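Einheit 4: Vom Fisheye-Bild zur Greiferbewegung
Begleitskript zur Übung, Kurs Bildgestützte Regelung
Silvia Oravec, Übungen: Horacio Domínguez

Was ihr für heute braucht: das Paket Stundov in der Fassung vom Juni, die Aufzeichnungen aus der Simulation Jarnus und eure Lösung zu Aufgabenblatt 3. Wer die Projektionsfunktion dort noch nicht fertig hat, kann die von Marichka aus dem Kursordner nehmen (sie ist schöner als meine!).

4.1 Wo wir stehen

Letztes Mal haben wir das Kameramodell aufgestellt. Kurz zur Erinnerung: Beim Lochkameramodell wächst der Bildradius mit dem Tangens des Einfallswinkels, und bei 90 Grad ist Schluss. Das äquidistante Modell rechnet einfach r = f · θ. Damit bekommen wir ein sehr weites Sichtfeld auf einen begrenzten Bildkreis, in unserer Simulation 169 Grad. Gerade Kanten werden dafür zu Bögen, und genau das macht die heutige Aufgabe so reizvoll: Eine Lochreihe ist im Bild eben keine Gerade mehr, und trotzdem wollen wir ein bestimmtes Loch treffen.

4.2 Die Aufgabe

Ein Teströhrchen soll in eine Halterung mit vier Reihen zu je sechs Löchern gesteckt werden. Das Zielloch wird als Paar (Reihe, Spalte) vorgegeben, gezählt ab der oberen linken Ecke im Kamerabild. Der Regler bekommt ausschließlich das Bild der Kamera, die Gelenkwinkel und diese zwei Zahlen. Keine Tiefenkarte, keine Posen aus dem Simulator! Die Versuchung ist groß, ich weiß, aber die Posen nehmen wir nur zur Auswertung.
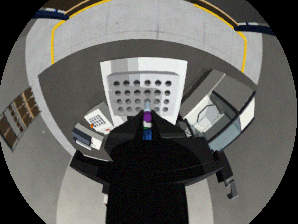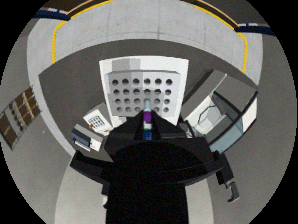 Zwei Ansichten aus der Simulation, jeweils mit dem Röhrchen im Greifer vor dem Lochraster.

4.3 Lochraster finden

Der erste Reflex ist meistens, das ganze Bild zu entzerren und dann mit Standardwerkzeugen weiterzumachen. Das geht, kostet aber am Rand viel Auflösung und in der Mitte Rechenzeit. Wir machen es andersherum - wir lassen das Bild, wie es ist, und verzerren das Modell.

Vorgehen:
1. Dunkle, annähernd elliptische Flecken suchen, Mittelpunkte subpixelgenau bestimmen.
2. Jeden Mittelpunkt über das inverse Kameramodell in einen Sehstrahl umrechnen.
3. Ein ebenes Raster mit bekanntem Lochabstand an die Strahlen anpassen (Gauß-Newton, höchstens 20 Iterationen).
4. Residuen prüfen und Ausreißer verwerfen, dann noch einmal anpassen.

Schritt 3 liefert die Lage der Halterung relativ zur Kamera gleich mit. Beim ersten Mal finde ich das jedes Jahr wieder großartig: ein paar dunkle Flecken, ein bekanntes Maß, und man hat eine vollständige Pose mit sechs Freiheitsgraden.

Achtung bei verdeckten Löchern. Das Röhrchen schiebt sich beim Annähern zwangsläufig vor das Raster. Setzt die Mindestzahl gültiger Mittelpunkte auf 12, darunter wird die letzte gute Schätzung gehalten. Žofie Šindelář hat in ihrer Projektarbeit gezeigt, dass die Anpassung mit 9 Punkten noch konvergiert, aber dann springt gern die Zuordnung um eine ganze Spalte. Das sieht in den Residuen völlig harmlos aus und ist deshalb so gemein.

4.4 Röhrchenachse schätzen

Der Greifer hält das Röhrchen nicht immer gleich. Wir brauchen also die Achse und die Spitze, beides im Kamerakoordinatensystem. Die Farbübergänge am Röhrchen sind dafür ein Geschenk: Der violette Abschnitt lässt sich im HSV-Raum sauber abtrennen, die durchscheinende Spitze dagegen kaum. Bestimmt zuerst die Achse aus den farbigen Abschnitten und verlängert sie dann um die bekannte Restlänge bis zur Spitze.

4.5 Regelgesetz

Fehlergröße e: Querversatz der Spitze zur Lochachse (zwei Komponenten) und Winkelabweichung der Achsen (zwei Komponenten). Die Drehung um die Röhrchenachse lassen wir frei, der Vorschub kommt separat dazu.

v = -λ · J⁺ · e

Vorschub erst freigeben, wenn der Querversatz unter der Toleranz liegt. Bitte mit Hysterese, sonst ruckelt es an der Schwelle. Wer λ zu groß wählt, sieht ein hübsches Schwingen um das Nachbarloch - probiert das ruhig einmal aus, man lernt viel dabei!

4.6 Übungen

a) Implementiert die Rasteranpassung und plottet die Residuen über dem Bildradius. Fast 20 Prozent des Fehlers verschwinden bei unseren Daten, wenn man den Hauptpunkt mitschätzt. Prüft das nach.
b) Verdeckt künstlich einzelne Löcher und sucht die Stelle, an der die Zuordnung kippt.
c) Ersetzt J durch eine konstante Matrix aus der Zielpose. Wie ändert sich die Bahn der Spitze?
d) Für Schnelle: Formuliert den Fehler direkt auf der Einheitskugel und vergleicht das Verhalten am Bildrand.

Abgabe wie immer als Notebook über Tlapale, Zweiergruppen sind erlaubt. Fragen zu c) bitte an Horacio, Fragen zur Kalibrierung an Natália Paulík. In Einheit 5 kommt die Kontaktphase dran, lest dafür bitte schon den Abschnitt zur Impedanzregelung.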